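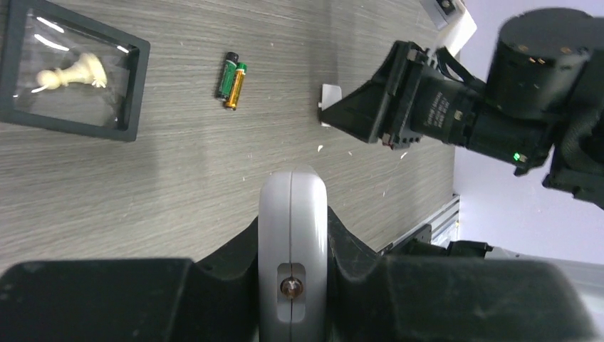
本页最后修改:2019年3月16日

遥控机器人装卸电池的笔记

从去年十一月开始,我在 Pulen 项目里负责录示教数据,任务是让双臂机器人处理小电器的电池:拿稳外壳,把旧电池取出来,再把新的装进去。中间停过一阵,上个月才重新开工。有几个人问我具体怎么录,我把手头的笔记整理一下放在这里,以后自己也要查。

录法很简单。我面前有一对主动臂,尺寸和桌上那对差不多,我用手推着它们走,桌上的从动臂跟着动。手指开合由两个扳机控制。录制软件叫 Kekau,踩一下脚踏板开始,再踩一下结束,丢弃这一条要长按。关节角度和几路相机画面一起存。

刚开始我总盯着真的机器看,隔着桌子直接看夹爪。Innes Baird 让我改成只看屏幕上的腕部画面,理由是模型以后也只能看到这些。改过来的头几天非常别扭,电池在哪一端翘起来、手指有没有碰到簧片,在画面里都要重新学着判断。现在习惯了,反而觉得直接看容易看错距离。

电池本身不难夹。圆柱形的东西放在平桌面上,手指从两侧靠过去,高度低一点,一般能夹起来。麻烦的是并排挨着的两节,手指要伸进去就得先拨开一节。我的做法是用指尖压住其中一节的端头,轻轻往外带,等它转开一个角度再夹另一节。这个动作我录得比较多,各种朝向都有。

从电池仓里取电池更费时间。外壳要用一只手固定住,另一只手去撬。仓口朝哪边,撬的方向就要跟着变。我一般先把外壳转到腕部相机能看清仓口的角度,停一停,再开始动手。
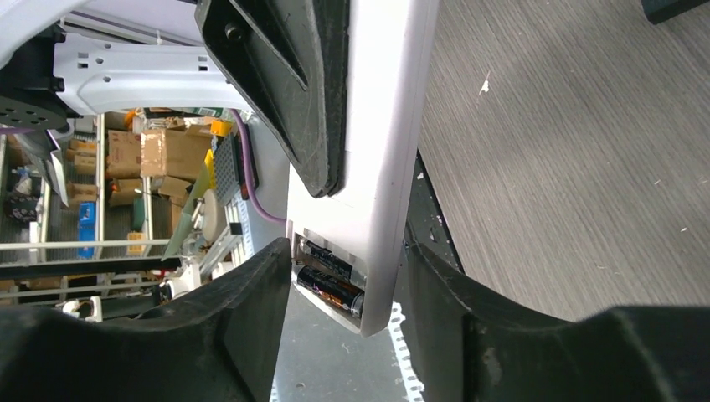 Calum Lamont 在上一篇下面留言:我录的时候从来不停,停顿多了,模型会学着停在那里不动。你这种“先停一停看清楚”的习惯,训练时有没有单独处理?

我的处理是截掉。每一条录完以后跑一遍脚本,两只手臂都不动的时间超过一定长度,就只保留开头一小段。阈值试了几次,太短会把夹紧前的等待也切掉,回放时手指还没合拢手臂就抬起来了。目前的设置偏保守,留下来的停顿还是有一些。Calum 那种一气呵成的录法我也试过,掉东西的次数明显变多,对我来说不划算。

还有一个问题是力。我这套主动臂没有力反馈,夹得多紧全靠看。薄壁的塑料件捏过头会变形,捏松了一撬就转。后来我在从动臂的夹爪上设了电流上限,每种外壳一个值,写在任务配置里。录之前先核对配置,忘过一次,那一下午的数据全部重录。

两只手交接的时候要慢。一只手先夹好,另一只手靠近,确认夹住以后,前一只才松开。松开之后不要马上往后退,先把手指完全张开,再沿着手指的方向退出来。直接横着走会把东西带歪。新来的人多半在这一步出错,Lucero Taipe 带人的时候让他们先拿没有用的零件练,练到不用想扳机在哪只手上,再开始正式录。

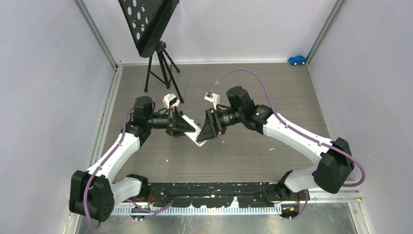 录多少条才够?

我们这个任务一个变化录200条,先训练一次看结果,再决定补哪里。200条里要有不同的摆放位置,全部摆在同一个地方录得再多也没有多大用处。

补录比第一轮有用。第一轮录完,让模型自己跑,失败在哪里就从那里接手,把后半段用主动臂做完,存成一条新的。接手之前要先让主动臂对齐从动臂当前的姿态,不然一接通手臂会猛地一跳。Kekau 的新版本会拦住没对齐的情况,旧版本要自己看数字。

到写这篇的时候,所有变化加起来存了1,341条。能用来训练的少一些,剔掉的主要是时间戳错位和中途掉件。中途掉件但又捡起来的,我都留着,标一个单独的标签。Cameron Forsyth 认为这种应该全部删掉,我们各训练了一个版本,还没有比完。

桌面怎么摆也值得说一下。一开始我每条录完都把东西收得很整齐,桌上只留任务要用的,结果模型一遇到多出来的东西就乱走。后来我改成不收,别的小物件也随手放上去,隔一段时间换一批。电池有时挨着盖板,有时离得很远,型号也混着放。

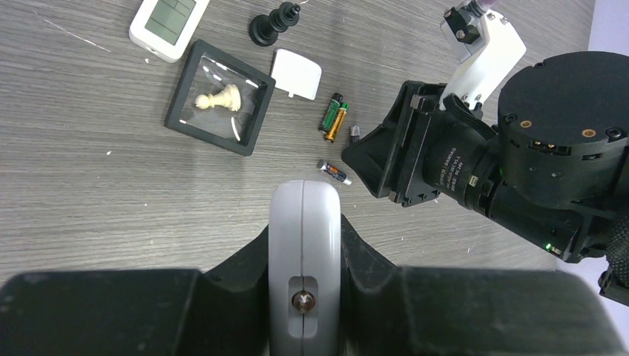
每次开录前的检查

先让两只从动臂回零位,看线有没有绕到肘关节上。绕住的话不要用主动臂去甩,断电后用手理开。

擦腕部相机的镜头。指纹在白天不明显,晚上开灯以后画面会发雾。

打开 Kekau,逐路确认相机画面没有左右颠倒。左右腕的线插反过一次,录了11条才发现,后来在插头上贴了胶带。

核对夹爪电流上限和任务名称。名称写错会存到别的目录里,查起来很烦。

录一条空的,手臂抬起、放下、开合,回放一遍。动作和画面大约差一帧可以接受,再多就重启采集程序。

坐姿也要调。主动臂的高度应该让手肘能放下来,我之前悬着手录,录到后面手会抖,抖动全都存进数据里了。现在录一会儿就站起来走走。

装电池时正负极的方向我还没有单独整理。眼下是录的人自己看清楚再装,口头报一下方向,由旁边的人记在表里。Shirley Gosling 正在改标注工具,改好以后这一列可以直接在回放界面里填,到时候我再更新这一页。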